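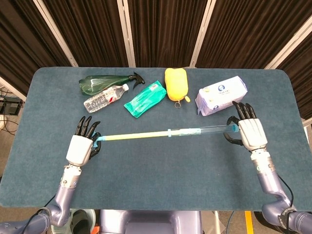
Felt mat on a table: how to clean it and stop it from sliding?

Posted by Cristóvão Neves
January 24, 2024

Hello to all. I have searched the older threads before writing, and I found many about carpets and many about pool tables, but almost nothing about my case.

In the spare room we have a big table, and on top of it I keep a felt mat which covers the full surface. We use the table for everything. My wife cuts fabric on it, the children play board games and draw, and I repair small things there in the evening. I bought the mat from a shop in Binholm that was closing, so it came without a label and without instructions. The man there believed it was part wool, but he was not certain, and the shop does not exist anymore.

I have three problems with it.

First, it collects everything. Dust, threads, hair from the cat. I vacuum with the small nozzle and the surface looks clean for one day, then it is gray again in the middle where the arms rest.

Second, there is one stain from tea with milk, more or less as big as a saucer. I put water on it immediately and rubbed with a kitchen cloth. Now the tea is paler, but there is a ring, and inside the ring the felt has become fuzzy, like an old sweater. I think I made it worse.

Third, the mat slides. When somebody leans on the near side, it moves a few millimeters, and at the end of the week it hangs more on one side than on the other. I tried double-sided tape, but it left glue on the table and I needed a long time to remove it. I do not want to use tape again.

Can I wash this mat in the machine? And what do you put underneath? I would prefer not to buy a new one, as this color matches the room and my wife likes it very much.

Thank you in advance, and excuse my English please.

Hemi Pearce

Good evening Cristóvão. Your English is better than mine was when I came to this forum, so do not excuse yourself.

I worked 17 years in an upholstery workshop, and we had felt on all our tables, so I can tell you how we did it there. Please do not put the mat in the machine before you know what it is made of. If there is wool in it, warm water and movement will shrink it, and it does not shrink equally. You will get a mat with waves, and it will be too short for the table also.

You can find out the material at home. Pull a small tuft of fibers from the underside, near a corner. Take it to the kitchen sink, hold it with metal tweezers and bring it slowly to a flame, with the window open and water beside you. Wool smells like burned hair and leaves a black ash that you can crush between the fingers when it is cold. Polyester and acrylic melt and leave a hard bead. If you get both, it is a blend, and then you should treat it as wool.

For the daily dust, the vacuum is not enough because the threads go into the felt and hold there. We used a rubber brush, the kind they sell for cat hair. Always brush in one direction, from the back of the table to the front, and vacuum after. Do not use a stiff brush for clothes, it raises the surface.
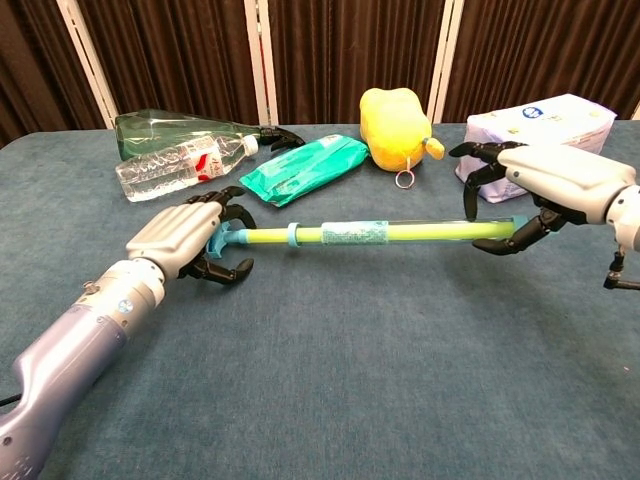 For the tea stain I would do the following. Mix a small spoon of wool detergent in a bowl of cool water. Make a white cloth damp with it, and press. Do not rub at all. Begin outside the ring and go to the middle, otherwise you only make the ring wider. Turn the cloth often to a clean part. Afterward do the same with plain cool water until there is no more foam, then put a dry towel on top with some heavy books and leave it overnight. Milk is the difficult part of your stain, so you will maybe need to repeat it after a few days. Let it dry completely between the two times.

The fuzzy place will not go back to how it was, but it can look better. Use a fabric shaver, very lightly, and keep it flat. Try first on the underside. I once made a hole in a customer's blanket with such a shaver and had to pay for it, so I am careful with them now.

Against the sliding, buy the open rubber mesh which is sold to put under rugs. Cut it 4 centimeters smaller than the table on each side so it does not show. It is worth checking that it is safe for varnish - some cheap ones leave a pattern on the wood when the room is warm. Ours lay on bare wood and we changed them every April, when we cleaned the whole workshop.

Digby Sheehan

just wash it. mine went in at 30 and came out ok

Hemi Pearce

Digby, was yours wool or synthetic? For Cristóvão this makes the whole difference.

Digby Sheehan

no idea, it was green

Rawiri Mudgway

I agree with Hemi about the rubber mesh. I have it under a felt cloth on my sewing table and the cloth has stayed in place since I put it there. Mine came in a roll and wanted to curl up for the first days, so lay it upside down on the floor with something heavy on the ends before you cut it.

One more idea for the middle part, where your arms rest. I think this is not dust but grease from the skin, and then a brush will not help you much. I sprinkle dry cornstarch on it in the evening, leave it until morning and vacuum it away. It needs two or three times. On dark felt you must vacuum very well, otherwise it looks like flour.

You can also turn the mat around from time to time, so the same place is not always under the elbows. If both faces are the same you can flip it too, and then the ring from the tea is on the underside and your wife does not have to look at it.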